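Colored Light and the Small Table: Notes on a Month of Evenings

Posted 26 Feb 2021

The table by the back wall has been the subject of more adjustment than any other piece of furniture in the flat. It is a plain wooden table, bought secondhand in Plorside, and for its first year it carried mail, keys and a lamp with a cream shade. In January the lamp was moved to the bedroom and replaced by a color-adjustable LED lamp sold under the name Trorkov. These notes cover the results.

The lamp has three controls: hue, saturation and brightness. The manual recommends starting from one of the presets. The presets are too bright for a room this size. At full output the wall loses any variation in tone and turns into a single block of color, and reading a book cover at the table becomes a matter of guesswork. Reducing brightness to 40 percent restored a gradient across the wall, with a clear bright side and a clear dark side. That setting has been kept for every color since.

Position matters more than output. With the lamp directly above the table, shadows are short and objects look flat. With the lamp to the left, the light falls into the hallway and is wasted. The current position is to the right and above the tabletop, so that anything standing on the wood throws a soft shadow to the left. A mug is a good test object for this, being roughly cylindrical and always within reach.

The colors were tried in order. Amber was comfortable and made very little difference compared with the old lamp. Green was removed after a single evening. Blue alone made the room feel colder than the thermostat reported, and I found myself checking the radiator. Purple, with the hue moved slightly toward magenta, has been in use for three weeks and is the present default. 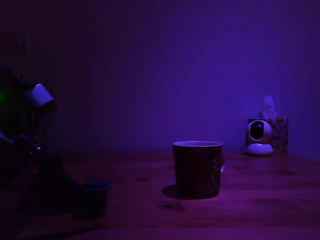

Which objects change most under purple light?

Red ones do. A deep red glaze has little blue to reflect, so it darkens toward brown, while a pale rim or a white surface simply takes on the lilac of the lamp. Printed detail in a similar tone to the background becomes faint. The cartoon character on my mug is easy to make out at breakfast and takes a second look in the evening.

The floral tissue box is a different case. I expected the pattern to disappear, and it holds up well. The flowers are small and the background is pale, which leaves enough contrast for the orange and yellow to separate from it. The box has been moved to the rear of the table, near the wall, where it can be reached from the chair without leaning over a drink.

The wall needed some preparation. It had been painted twice by previous tenants, and side lighting exposes every ridge left by a roller. I sanded the worst area, filled three old screw holes and applied one coat of Flomcombe matte in white. A matte finish is necessary. The eggshell sample I tried first produced a hot spot the size of a dinner plate, visible from the doorway. White is also the correct base for this purpose, as a tinted wall shifts every color the lamp produces and the hue dial stops meaning anything.

The tabletop was left alone. Under violet light the wood takes the color evenly and minor ring marks are hard to find, a benefit that ends at sunrise. Morven Cowie, who has the flat upstairs and refinishes chairs, recommended Menzies furniture wax and a cork coaster. The wax has been applied. The coaster has been bought and is in a drawer.

Two practical limitations should be recorded. First, the setting is unsuitable for any task involving color. I sorted socks at the table one evening and had to sort them again the next day. Second, dark liquids cannot be judged by eye in a dark mug under this light, so tea strength has to be controlled by time. Three minutes is correct for the tea I buy.

Power consumption is low enough that I stopped recording it after the first week. The lamp produces no audible hum at 40 percent. At lower settings there is a faint whine, which can be heard from the chair and not from the sofa.

The next change will be to the chair, which is too low for the table by the thickness of a cushion. I have measured it and have not yet found the cushion.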